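Comparing Two Grippers for Picking Up Household Bottles
Project report, Barbier lab course

Our project was to find out which of two grippers does better with ordinary drinking bottles. The first was the Fleltix, a two-finger parallel gripper with flat pads. The second was the Oltholm, which has three soft fingers that fill with air. Both were mounted on the same arm and used the same controller, so only the gripper and its settings changed between runs.

We used 17 bottles in all. Most came from our own kitchens. We sorted them by surface first — smooth plastic, bare metal, glass and matte coated — and then by shape. Each bottle was placed upright on the table with a white cloth hung behind it, and the arm came in low to grip it near the base. A wrist camera saved a picture every time the fingers closed. By November we had 3,921 pictures, which took longer to sort than we had planned.

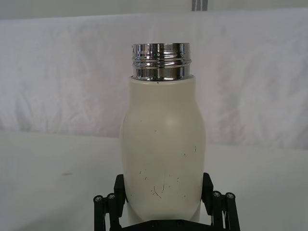 Plallulau, May 4, 2019

The cream bottle with the chrome neck gave us the most to think about. Its body narrows toward the base, so the Fleltix pads have to meet a surface that slopes. At our lowest force setting it slid in 7 of the first trials. We raised the force one step and the slipping stopped. The coating has small scratches and scuff marks on its lower half, and we can't say which of them came from our tests, because we took no pictures of the bottle before we started. Next time we would do that for every coated item.

The shiny neck was a separate problem. Reflections in the metal confused our edge detection, and the program sometimes placed the top of the bottle too low. Moving the lamp helped a little. In the end we told the program to ignore the neck and find the body only.

The Oltholm was gentler but slower. It needed roughly 8 seconds to close and settle, and it let heavier bottles tilt when the arm moved sideways. On light plastic bottles it did well and left no dents.

For the next round we plan to put thin rubber sheets on the Fleltix pads and repeat the coated group. The force settings and the trial log are in the appendix.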